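Animals > Birds > Kids' Corner

March
By Roos Wuyts

How do birds find their way?

Every fall, millions of birds leave home. No map. No phone. Some fly 2000 miles, or lots more! So how do they know where to go?
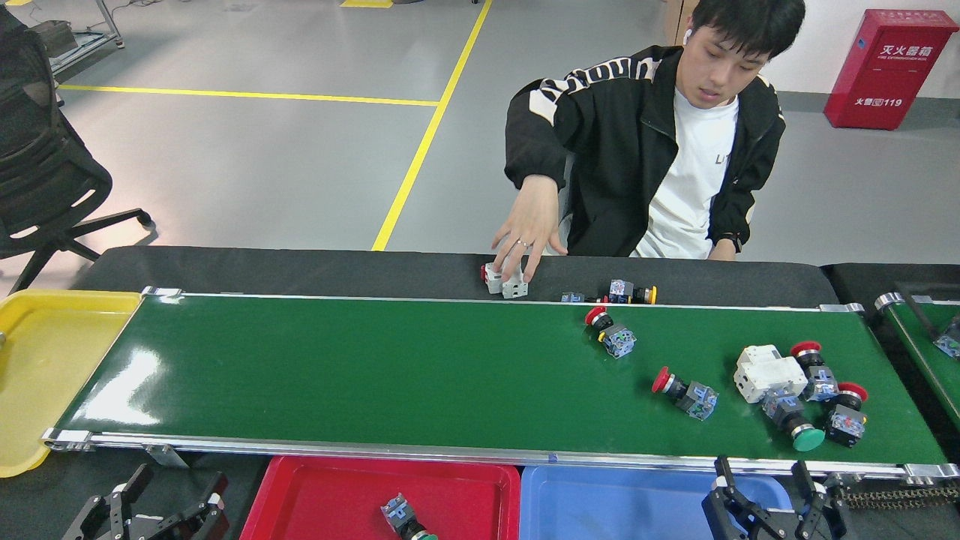
First clue: the sun. Birds have a kind of clock inside their bodies, so they can tell which way is south even when the sun moves across the sky. Pretty handy.

Night flyers use stars. Young birds watch the sky turn and learn wich part stays still. That spot is north.
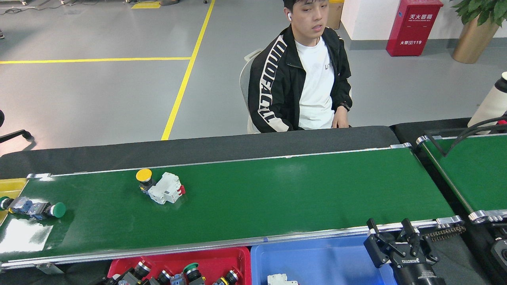 A built-in compass

Earth acts like a giant magnet. You can't feel it. Many birds can! Scientists are still working out how. Maybe something in the eyes.
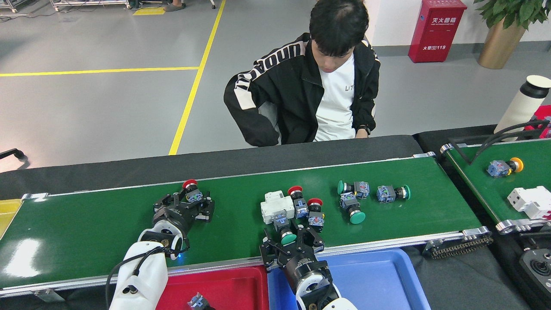
Birds follow landmarks too. Rivers, coasts, mountains, even highways. Pigeons will follow a road and turn where it turns.

Try it: go outside at noon and find your shadow. North of the tropics it points north. Now your using the sun, same as a starling.

More in Kids' Corner
Why do owls turn their heads so far?
What's inside an egg?
Who lives in that nest?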